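Workbook – Calimlim letters, Tuesday, started 9.40

Box 6 finally. Slow morning, heater took ages. These are the letters from the youngest Calimlim daughter to her cousin at Travton, the ones everybody quotes for the engagement gossip and hardly anyone reads past page two.

173 letters in the whole run, 49 of them in this box. Did eleven before lunch. Her hand gets worse when she is cross, which is most of the time after the move to Nisside. Long s gone by then but she still crosses her lines to save paper, so every second sheet has to be read sideways.

Good stuff today. The suitor from Clirkulgate is NOT the elder brother. I had him down as the elder because of the miniature, and the label on the miniature is wrong, or at least twenty years too late. She calls him "my tall one" and then complains he can't dance. The elder was short by all accounts and danced very well. So the handsome portrait we have all been sighing over is the younger brother, who had no title and very little money. Explains her father's temper in the spring letters.
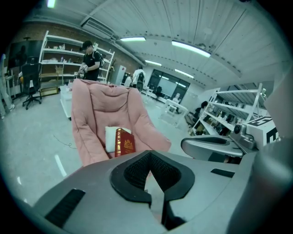
Settlement was 2,000 pounds, paid in two parts, and the second part never turned up. She mentions it three times in one letter, underlined. Father blames the lawyer, lawyer blames the bank. Need to check against the estate ledger, which Jennylyn Pangilinan has on her desk till June. Ask nicely.

Aunt turns up again as go-between. Carried notes inside a prayer book, or so the daughter says – she does like a story. The aunt's own version is much duller and has a servant walking them over. Keep both in the transcript notes, don't pick yet.

Dates are a pain. She writes the day and not the year for nearly all of box 6. Going by watermarks and who has died. The grandmother is alive in one letter and in mourning letters two sheets later, so that bundle at least is in the right order. The blue ribbon bundle isnt, somebody has retied it at some point.

Spelling – leave hers as is. I corrected "beleive" in two places yesterday by reflex, have put them back.

To do
– fix the miniature caption, both brothers, tell the web page people
– ledger from Jennylyn
– second read of the crossed sheets, better light
– find out who "poor M." is, shes in every other letter and never explained

Stopped 4.15, eyes gone. Next one up starts "Burn this", so obviously starting there tommorow.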